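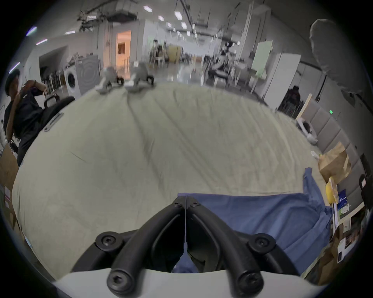
Página alterada pela última vez em 22/08/2023

Lençol creme sempre enrugado na diagonal -- o que fazer?

Neema Urio
Tenho uma cama grande com um lençol creme e, por mais que o estique, fica com vincos compridos na diagonal, a partir de um canto para o meio, como na fotografia. Por cima costumo ter um pano azul, que ponho de um dos lados e que cai um pouco para fora da cama. Esse também não fica quieto e faz dobras.
O lençol é de cima e não tem elástico. Comprei-o em maio, da marca Pleltent, e já foi lavado 5 vezes. O colchão é um Rudo, bastante alto. Já tentei passar a ferro e fica bem durante uma noite, depois volta ao mesmo. Queria saber se é do tamanho, do tecido ou da maneira como faço a cama. Não queria comprar outro jogo já.

Montri Sangkhawat
Vincos na diagonal costumam ser de puxar só por um canto. Quando uma pessoa faz a cama sozinha, prende um lado todo e depois puxa o outro a partir do canto, e o tecido fica torcido. Experimente assim:
Estenda o lençol com a dobra do meio alinhada com o meio do colchão. Prenda primeiro os pés, ao centro, e só depois a cabeceira, também ao centro. A seguir os lados, do meio para os cantos. Os cantos são os últimos.
Se houver outra pessoa em casa, uma de cada lado, a puxar ao mesmo tempo -- faz muita diferença numa cama larga.
Meça também o que sobra para prender. Eu tive um lençol que só deixava 19 cm de cada lado para um colchão alto e saía sempre. Com menos do que a altura do colchão não há maneira de o segurar. Quanto ao pano azul, se for liso e leve vai escorregar sempre. Pode prender a ponta debaixo do colchão, do lado onde cai.

Boonsong Srithong
compre um de elástico e pronto. os meus são da Hammont e nunca mais passei a ferro

Oranuch Thepsuriya
Concordo com o Montri quanto aos cantos, mas veja também como o seca. Se for ao estendal preso só por duas pontas, o tecido deforma e depois nunca mais assenta direito. Dobre-o ao meio sobre a corda, com as bainhas a par, e sacuda antes de pôr as molas. Na máquina, não encha o tambor e baixe a centrifugação.

Neema Urio
Medi e sobra pouco dos lados, menos do que a altura do colchão. Vou começar pelos pés, como disse o Montri, e prender a ponta do azul. Obrigada.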